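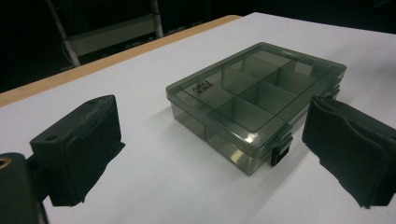
Smoky Gray Divided Organizer Box, Six Compartments

Sold by Ekisent Small Storage
Item 21 in the desk and drawer range
Page updated September 25, 2025

I've been selling little boxes for a good while now and I still get excited when one comes along that I want to keep for myself. We call this one the Leiva (all our boxes get a name, it's easier than numbers when you're on the phone), and it's the one that lives on my own worktable.

It's a plain rectangular box in see-through gray plastic. One long compartment runs along the side and the smaller ones sit in a grid next to it, six in all. I love that long one! Most divided boxes give you a bunch of identical squares, and then your pencils, tweezers and crochet hooks have nowhere to go and end up in a mug.

What I keep in mine

Right now it's sewing stuff. Seam ripper and marking pens in the long compartment, then snaps, bobbins, safety pins, hooks and eyes, and one little section that is all buttons from shirts I no longer own. Before that it was picture hanging hardware, and before that I had it full of beads for a September craft fair, when I packed 8 of these boxes into one tote and carried them in from the parking lot.

Customers tell me they use theirs for fishing bits, guitar picks, spare screws, hair ties and watercolor pans. One lady bought 5 for her seed packets and then wrote back to say the packets had to be folded over. So measure first if you're storing anything flat and papery!

The gray

People ask me why I don't stock it in clear. I did, for two seasons, as the Plondholm, and it was fine, but I got tired of looking at all my clutter from across the room. With the smoky tint you can still see the dividers through the lid and work out which way around the box is, and the whole thing looks calmer on a shelf. On a white table or desk it looks really nice, I think.

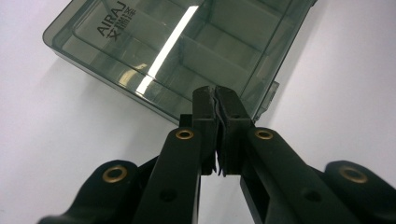
If you have a dark cabinet, though, I'd go for a clear box instead. Gray plastic in a dim cupboard is hard to read, and you'll be pulling it out to check what's in there every single time.

The latches

The lid closes with black latches, two of them on the one side. Press each one until you feel it click. My habit is to do both and then give the lid a little tug before I pick the box up, after a bad evening with a lot of sequins.

Cleaning

Warm water, a drop of dish soap and a soft cloth. Please skip the scrubby side of the sponge, it leaves fine scratches and you'll notice them on the lid. I let mine air dry with the lid open.

Good to know before you order

Comes empty, one box per order line.
Not meant for food.
Ships flat in a padded carton with the latches closed.
Returns are fine for 21 days if it hasn't been used.

If you want labels, the Jendenora sticker sheets are on the next page and they peel off without leaving gunk behind. I put mine on the lid, right over each section.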